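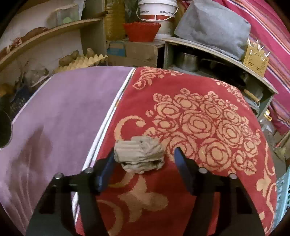 土間の隅の収納、どこまで片付けたらいいのか

1 名前:potato_kago
9月25日(土)
敷物を敷いた部屋の隅が物置になっていて、今日やっと手を付けました。棚の下に紙の卵トレーを置いて、じゃがいもをのせてます。隣は白いバケツ、段ボール箱の上に乗せただけ。手前に赤いプラかご。これ以上減らせる気がしないんですが、みなさんならどこから触りますか?

2 名前:ひなた荘
卵トレーにじゃがいも、うちもやってます! 転がらないし、くぼみに収まるのがいいんですよね〜。ただ光が当たると緑になるから、上に新聞紙を一枚。

3 名前:Morris
バケツを段ボールの上に置くのは反対。段ボールは湿気を吸うし、底が抜けたら終わり。箱を捨てて、バケツは床に直置きでいいと思う。

4 名前:potato_kago
>>3
箱の中身がまだ仕分けできてなくて……。古い布とか紐とかです。捨てるに捨てられず、もう2年。

5 名前:ひなた荘
>>3
直置きだと掃除のたびに動かすのが面倒じゃない? 私は台を一つかませる派です。

6 名前:Morris
>>5
動かすのが面倒だから掃除しなくなる、って話なら台でも同じでしょ。

7 名前:gizella_s
横から失礼します、Gizella Siposです(本名登録のままで変え方がわからない)。私は隅より先に敷物が気になりました。赤いバラ柄と紫の無地、白い縁でつながって見えるの、すごく好きです。紫のほう、真ん中あたりが少し暗く見えるのは染みですか? 影?

8 名前:potato_kago
>>7
ありがとうございます! たぶん影だと思うけど、前にお茶をこぼした覚えもあって自信ないです。今度めくって見てみますね。

9 名前:Illo
敷物の上に物を広げて仕分けるのはやめたほうがいいよ。細かいごみが毛足に入る。古いシーツを一枚敷いて、その上でやって、最後に四隅を持って外で払う。これで掃除機の時間が半分になった。

10 名前:ひなた荘
>>9
それいいな、まねします。

11 名前:potato_kago
仕分けの続きです。木の棚は壁のタイルに寄せたままで、今日は動かさない予定。丸まった布きれは雑巾行きにするか迷い中です。
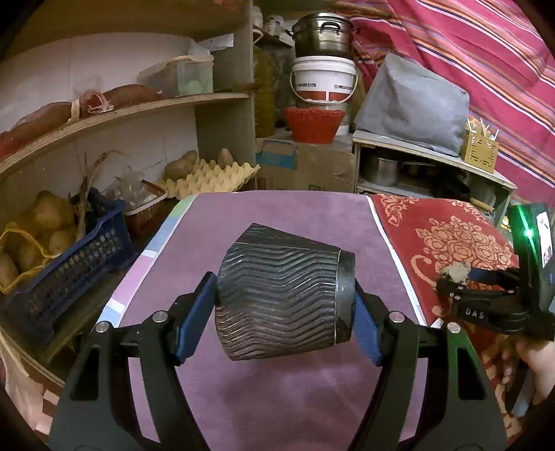
12 名前:gizella_s
左の縁の色つなぎがかわいい! 薄い緑、水色、ピンクがかった藤色。こういう継ぎはぎに弱いんです。雑巾は最大5枚までと決めてます。6枚目が出たら一番くたびれたのを捨てる。

13 名前:Morris
5枚は多い。2枚で回る。

14 名前:Illo
>>13
油汚れ用と床用と窓用で、もう3枚いるでしょうが。

15 名前:Morris
>>14
窓は新聞紙。

16 名前:ひなた荘
新聞紙、じゃがいもの上にも窓にも大活躍だね(笑) そもそも取ってない家はどうすれば。

17 名前:potato_kago
うちは取ってないです……。Tirnskaの通販の箱に入ってくる茶色い紙でも代わりになりますか? あれなら山ほどあります。

18 名前:Illo
>>17
じゃがいもには十分。窓は毛羽が残るかも。

19 名前:Morris
とりあえず段ボール箱だけは今週中に中を見て。箱ごと残すと来年も同じスレ立てることになるよ。

20 名前:potato_kago
>>19
うっ。60分だけタイマーかけてやってみます。紐は長いのだけ残す方向で。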